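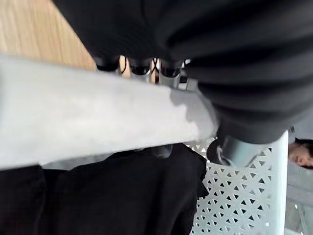

3.2 Moisture uptake in stored oats

Grain from the Grilley and Anport sites was held in open bins for 37 days. Samples of 900 g were drawn at 3 depths and dried to constant weight following the Czerwiński procedure. Uptake was highest in the top layer at both sites – the lower layers changed little after the first week. Bins at Anport gained more moisture overall, in line with the higher night humidity recorded there (Figure 5).

Figure 5. Moisture content by depth and site.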